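Plellumine Kids — Big Questions, Quick Answers

What IS pink anyway?

Quick one today. Well, sort of quick. Pink turns out pretty weird when you poke at it.

Look at a rainbow. Red, orange, yellow, green, blue, violet. No pink! Go on, check next time it rains and the sun's out. You might see a pinkish smudge at the edge if two bows overlap a bit. But no pink stripe of its own.

So where does it come from?

Start with light. Sunlight looks white-ish but it's a big mix of colors all together. When it lands on a thing, some of the colors soak in and some bounce off. The bounced ones go to your eye. A red apple soaks up most of the blue and green and sends back mostly red.

A pink thing sends back lots of red AND a good bit of everything else. Red plus white, more or less. That's pale pink. Hot pink is a bit different — lots of red with some blue in there, and not much green.

Your eye does the next part. At the back of it are tiny cells called cones, and most people have three kinds. One kind likes long waves of light (reds and yellows), one likes middle ones (greens), one likes short ones (blues). Your brain adds up what they all say. Lots from the first, a medium amount from the others? Brain says: pink!

Some people's cones work differently, so pink can look grayish to them. That's called color blindness, even though most people who have it see plenty of colors.
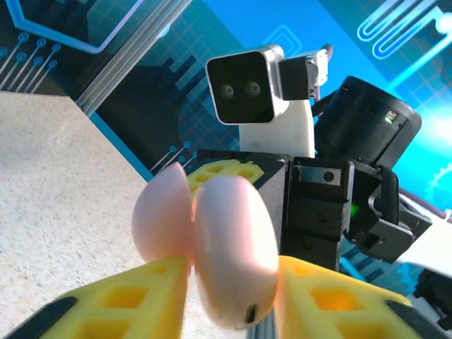
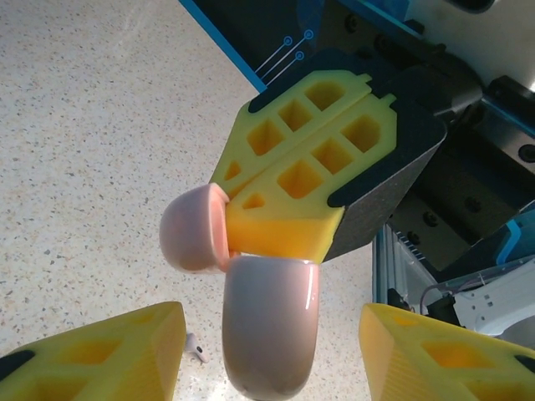 Pale pink and bright yellow, in both.

COLOR & LIGHT

Does pink change next to other colors?

Yep. Or it seems to. Put a pale pink sock on a white sheet, then on a dark green towel. Same sock. It'll probaly look brighter on the green. Your brain is always comparing a color with its neighbors and it can't help it.

Lamps do it too. A yellowy bulb makes pink look more peachy. Daylight from a cloudy sky makes it look cooler. The sock never changed, only the light did.

How many pinks are there?

No real answer, you can keep mixing forever. The Wusow paint store in Skelenville has over 230 pink cards on its wall. Shell, blush, bubblegum, one called Old Eraser. Some of them look exactly alike until you hold them side by side by the window.

Pink animals

Flamingos hatch gray! They turn pink from their food — tiny shrimp and algae with an orangey-red stuff called carotenoids in them. Same family of stuff that makes carrots orange. A flamingo that stops getting any will grow paler feathers. Wild salmon get their pink insides in much the same way.

Pigs are a different story. A lot of pigs have pale skin with thin hair, and blood near the surface gives it a pink look. Your tongue is pink because of blood too. Stick it out at a mirror.

Pink skies

When the sun is low its light has to cross a lot more air. The air scatters the blue away on the trip, so more red and orange gets through. Hit some clouds with that, mix in leftover blue, and there you go, pink. Best time to look is a few minutes AFTER the sun drops. People go in too early and miss it.

Try it: beet pink

You need:
2 slices of cooked beet
5 spoonfuls of warm water
a bowl, a fork, a white paper towel
a little vinegar
a little baking soda

Mash the beet in the water. Leave it till it goes dark. Dip in a corner of the towel and look — pink creeping up all on its own. Let it dry and dip a new corner, is it darker the second time?

Now pour the juice into 2 cups. Vinegar in one, baking soda in the other. Stir. The vinegar one should stay pinky-red. The other one can go more purple-brown, depends how much you put in.

Wear an old shirt. Beet stains, it realy does. And ask a grownup before you use the good bowls.

Words to know

Cones: cells in your eye that sense color.
Scatter: when light gets bounced off in all directions.
Pigment: stuff that gives a thing its color, like the stuff in beets.

Next up: Why is the Tai River brown in spring and green in July?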